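Chapter 4
The Washing-Up Problem

By the end of this chapter you should be able to explain why a machine that can weld a car door may be defeated by a teacup, and to say so politely to someone who has just spent their department's money on one.

People have been promised a household robot for as long as they have had households worth avoiding. The promise is usually illustrated with a tray of drinks. Trays are flat, drinks stand upright, and the robot in the drawing always seems to know where the sofa is. Real kitchens are less obliging. Bottles roll, pumps snag, and things come to rest in corners.
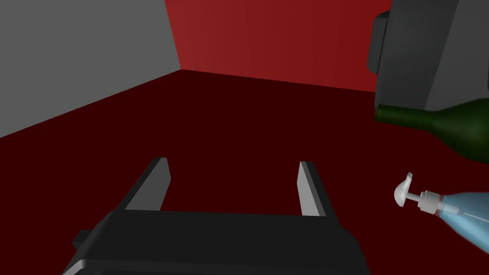 Most research groups now begin in simulation, where breakages are free and the floor never needs mopping. Zinash Lencho built the Flurholm kitchen for this purpose, and it is used throughout Part 2 of this book. Her rule was that any object might end up in any position, including the ones a tidy person would find upsetting. Early users complained that this was unfair. She replied that they should visit her brother's flat.

Consider the mug. Standing up, it offers a rim, a handle and a good deal of goodwill. Tip it over and push its base against something soft and dark, and the planner must decide which edge is rim, which is shadow, and whether the handle can be reached at all. The Skirell planner, which we shall meet again in Chapter 18, was very sure of itself on upright mugs. On tipped ones it was just as sure, and mostly wrong.

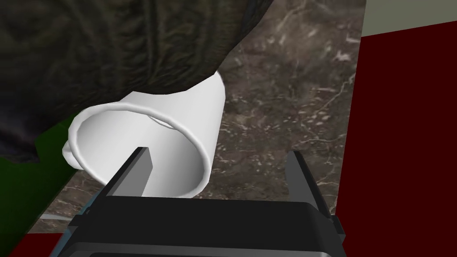
4.1 What counts as a chore?

A chore is a string of small jobs with a person's patience holding them together. "Clear the kitchen" takes in the sink, the bowl, the bottle, whatever has been crumpled up and left beside them, and the apple on the table across the room, which may be rubbish or may be somebody's lunch.
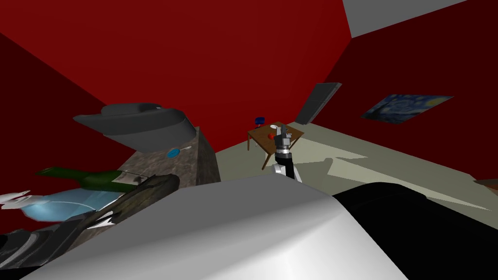

Shayne Tapsell, writing up the Kerslake trials, proposed that we score the string and ignore the single grasp. It is a harsh way to mark. A robot that picks up everything correctly and then puts the apple in the sink gets nothing, much as a lodger would. We adopt Tapsell's scoring from here on, with two changes set out in Section 4.2.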